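Planning next year's bench: where the equipment money goes

If you stopped by the Indari room any time this summer, you will have heard Violeta Figueroa and me going back and forth over the equipment plan, usually with the door propped open and the coffee going cold. The plan went in this morning, 7 Aug 2020, and so many of you have asked what is in it that I thought I would set it all down in one place and save Violeta some phone calls.

The big question was whether to buy a second two-armed bench. We talked about it for weeks, and I will admit I was the one arguing for it — I like a new machine as much as the next person. But when we sat down with the booking sheets, we found that the bench we have spends a good part of most weeks waiting for somebody to finish fixing something small. A cable gets tired, a finger pad wears smooth, and a whole afternoon goes by. So the second bench has moved to the year after next, and this year's money goes into keeping the first one busy.

The largest single line is a spare gripper, quoted by Praltwood at $1,886 with the mounting parts included. Lunusano came in lower, but their price left out the wrist adapter and the shipping, and once Violeta had added those back in there was very little between them. Praltwood also offered us 30 days to send it back if it doesn't suit, and that settled the matter for both of us.

After that come the humbler things. We have asked for 2 sets of replacement finger pads, a proper cable tray for the near side of the table, and a better power strip with its own switch. We are also putting in for brown paper by the roll, which I had somehow been buying out of the stationery budget (my apologies to everyone who went looking for envelopes in the spring). The colored cubes stay as they are. They are wood, they cost next to nothing, and for pick and place practice I have yet to find anything I like better.

Roel Kramer asked whether we should set money aside for training, and he was quite right to ask. We have put down nearly 50 hours of bench time for new people, spread across the fall and winter, with Roel looking after the sign-up sheet. If you would like a place, please tell him before the end of September, and do mention whether mornings or evenings suit you, as he is trying very hard to be fair about it.

Red, blue, green, yellow and orange cubes on the bench, with both arms over the table.

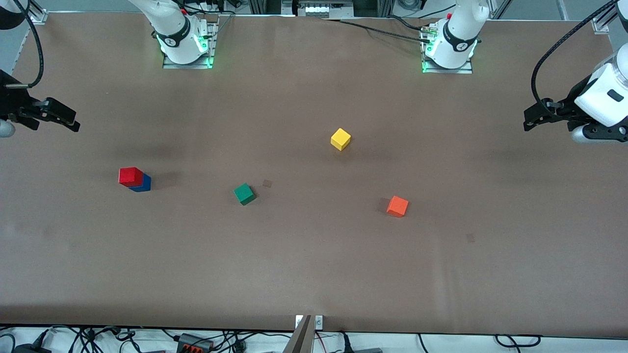

Herrera store room: shelf labels

The new labels are up on the left-hand shelves, and the right-hand side will follow once the printer has been mended. Until then, please put things back where you found them, and leave a note for Violeta if you take the last of anything.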